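**Progress report to the Wakberg Fund, second period**
Soriano School Robotics Club, Thursday, April 18, 2019

Since our last report the club has moved from driving the arms by hand to teaching them a task. The students chose the task themselves: two arms must open a pencil case together, take out one pencil and close the case again. They call the project Karkness, and this name is now also on the door of the workshop.

The club has 15 members. They work in pairs, and each pair is responsible for one step of the task. The step which takes most of our time is the zip. One arm has to hold the case firmly by one end, and the other must come to the zip with open fingers and close them at the right moment. If the holding arm pulls too much, the case bends and the zip goes to another place.

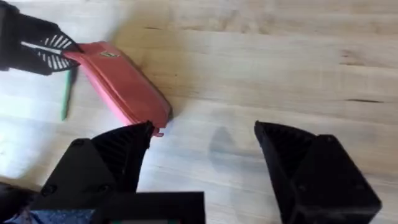
Edgardo Dumlao asked, after reading our draft, whether a harder case would not be easier for the students, and whether we lose time with a soft one. We discussed this in the club. The students prefer to keep the soft case, and I agree with them, but we will practise the closing movement on a stiff box first.

Until now the students have recorded 1,513 attempts. The plan was 2,000 for this period, so we are behind. We lost 2 weeks when a motor in the left arm had to be replaced, and the part from Grenik came late. The recordings from before the repair can still be used, but the students must check them one by one - this work is slow and not very popular.

Of the grant, we have paid for the motor and for a second set of finger pads. The money for the spare camera is not spent yet. We would like to ask for your permission to move it to the next period.

The public demonstration stays planned for September. Before that we need to finish the recordings and write the safety rules for visitors. The first version of the rules is attached to this report.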